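Robots on the sorting bench – what happens to the rest of us?

sasteck_nights
Hi all, first post so please be gentle! I work at Punduda, where we pick small mixed goods into baskets by hand. Management has told us a Lahlou arm is going on one bench in January, and there's a lot of worried talk in the tea room. Has anyone been through this? Did people lose hours, and is it miserable working next to one?

otetti_packer
We got ours at Otetti a while back and I remember that tea room feeling very well, so a big hello to you. There were 24 of us on the floor then and there are 24 now, though I won't pretend the jobs stayed the same. Two of us went over to setting up and minding the bench, which came with 2 days of training and (after some grumbling) a better pay grade.

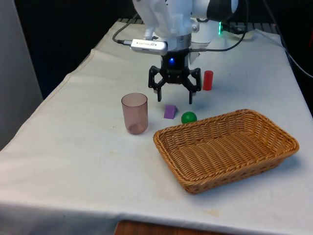 Three-fingered gripper over a tray-up: cup, small blocks, ball and basket.

My wrists are much happier, I can tell you. What I miss is the chatter – you used to have someone across the bench all shift, and minding an arm is quieter work. Ask now who gets the training, and whether it's offered to the older hands as well. Ask about breaks too, as ours went a bit funny at first when the roster was built around the machine. Good luck, and do come back and tell us how Monday's meeting goes!

gumboot60
they told us 1,000 picks a shift and then wanted the same from the hand benches. get your targets in writing

lunchbox_lou
Agree with the above. Talk to your union rep before it arrives, ours was lovely about it.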